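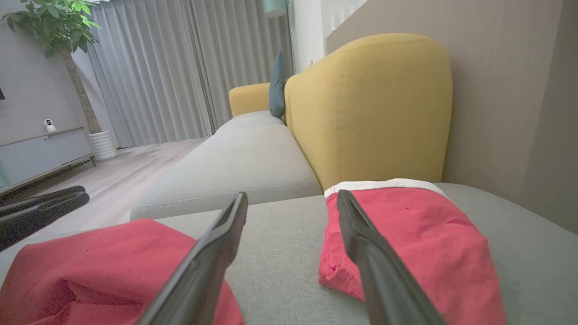
Checking and replacing the finger pads on a cloth-handling arm

Applies to: Ankrah two-finger parallel gripper with wrist camera, Borkatby home cell
Last revised: 22 December 2020

Do this check before any folding work on the sofa. Fingers that close unevenly will pinch a hem on one side and drag it on the other, and the wrist camera view is the quickest way to catch it.

What you need

2 mm hex key
Lint-free wipes and isopropyl alcohol
A spare pair of pads
Two pieces of cloth, one bunched and one folded

Before you start

Send the arm to its park position and press the stop button. Wait for the status light on the base to go out. Keep the camera cable clear of the wrist joint while you work.

Cleaning

1. Open the gripper fully from the Usoria control panel before you press stop. It can't be opened by hand.
2. Wipe the inside face of each finger from the base to the tip. Red and dark cotton leave the most lint.
3. Look at the inner edge. It should be rounded and smooth. If a fingernail catches on it, replace both pads, even if only one is worn.

Replacing the pads

1. Remove the two screws on the back of the finger and slide the pad off toward the tip.
2. Clean the slot. Old adhesive in here will push the new pad out of line.
3. Slide the new pad in until it stops, then start both screws before tightening either one. Snug is enough.
4. Repeat on the other finger.

Checking the view

Release the stop and open the live camera page. Both fingers should come up from the bottom of the picture and lean toward each other, with the tips in view. If a tip is missing, the camera bracket has slipped. Loosen it, turn it a little and look again.

Test grip

Lay the cloths side by side on the seat. Lower the gripper over the folded one with a fingertip just short of the hem band, close, and lift 10 cm. Do the same with the bunched one. Over 11 lifts we allow one drop. If you get more, run the Ondeo finger calibration and start the test again.

Error 434 after a pad change means the closed position has moved. Clear it by running the same calibration with nothing between the fingers.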